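Notes from the Kitchen Bench: the grip that wouldn't let go

Hello again, everyone, and welcome to those of you who joined the Tollside newsletter over the summer. I had promised a cheerful piece this time about our new set of cupboard tasks, and you will get it, but something came up with the Layug gripper that I think more of you will want to hear about first. A couple of people have written in with what sounds like the same trouble, so I'm going to tell the whole thing from the start, including the parts where I was looking in the wrong place.

For those who are new, we practice nearly all our kitchen work in simulation before it goes anywhere near the arm in the lab at Priltville. The simulated kitchen is called Pakska, and it has a countertop, a great many pots and dishes, and a basket's worth of vegetables that get shuffled between runs. The job in question is about as plain as they come. Pick up a potato, carry it over to a dish, put it down, open the fingers, back away. We had been running it since March with very little fuss, and I had more or less stopped watching it.

Then I left a batch of 300 runs going overnight, and in the morning 16 of them were marked as failed. That number didn't trouble me much. What did trouble me was the force log. In every one of the failed runs, the squeeze on the potato began to climb shortly after the lift and kept on climbing until the run timed out. The arm never got as far as opening its fingers. It just held on, tighter and tighter, for as long as it was allowed to.

Now, a simulated potato doesn't mind. It is a rigid shape with a nice skin painted on it and you could squeeze it until the end of the year. But the very same controller was due to be loaded onto the real arm that week, and on the real arm we hand things over to people. I thought about that for a minute, then I went downstairs and put the tag on the power switch, and I'm glad I did it before making coffee. 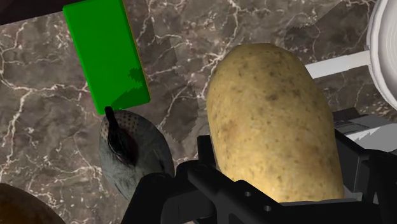
Bảo Từ

My first guess was the countertop. Pakska's marble has a very busy pattern of white veins, and the shadows come out with rough, jagged edges in places, and I had it in my head that the vision side was getting muddled about where the potato ended. It was a lovely theory and I spent most of a day on it. I swapped in a flat gray surface, turned the shadows off, and ran the failed starts again. Every one of them failed in just the same way.

My second guess was clutter. The kitchen gets set up differently each time, and I wondered whether a pan handle or one of the other things on the counter was being touched by the back of a finger, which would give a false reading. So I cleared the counter down to the potato and the dish. Same again! By this point I had been staring at that potato for so long that I could have drawn you its spots from memory.

It was only when I stopped looking at the pictures and sat down with the numbers that the thing came into view. The controller decides how hard to squeeze by checking whether the object is slipping. If it sees slip, it adds a little force, waits, and checks again. That is sensible enough, and it is how most of us would hold a potato too. But slip was being worked out from the position of the potato compared with the position of the fingers, and those two numbers were being read at slightly different moments. When the potato was held upright and the arm was turning, the small delay between the readings looked exactly like a potato creeping downward. So the controller added force, the arm kept turning, the creeping seemed to go on, and it added some more.

There was supposed to be a ceiling on that, of course. The setting was in the file, and I could have sworn it was being used. It had been written for the older fingers, though, under a name the newer gripper code doesn't look for, and when the code doesn't find a limit it carries on without one and doesn't say a word. I wrote part of that code myself, so I can't be cross with anybody else.

We have made 3 changes, and if you use the Layug gripper with your own tasks I'd ask you to take all of them, even if you have never seen the fault.

The two positions are now read together and carry the same time stamp. If the stamps don't match, the slip check is skipped for that step and the squeeze stays where it was.

The force ceiling is required. If the setting is missing or misspelled, the gripper will refuse to start and will tell you which file it was reading. A few of you will find this annoying the first time you update, and I'm sorry, but please don't work around it by typing in a huge number.

A run that times out with something in the fingers now ends with a slow release when the object is already resting on a surface, and a steady hold at low force when it isn't. Before this, a timeout simply left the last command in place, and in these runs the last command was the worst one.

With those in, I ran the task 1,000 times with the upright grasp forced on every start, and the squeeze stayed under its ceiling in all of them. We did still get a few dropped potatoes, mostly on the quick turns, and I would much sooner have those to work on.

The real arm stays tagged out for the moment. I want to repeat the test with a foam block and a force gauge between the fingers, and after that with the stop button pressed partway through a lift, which we had never properly tried with an object in hand. Until that is done, please don't run handovers with the old version, however well it has been behaving for you. Ours behaved beautifully for months.

If you have logs where the grip force rises after the lift and doesn't level off, do send them along, even short ones, and tell me which way up the object was being held. Long thin things carried upright are the ones I'd most like to see. The cupboard tasks will be in the next issue, along with the answer to the question about drawer handles that so many of you asked.

Tollside newsletter, September 30, 2023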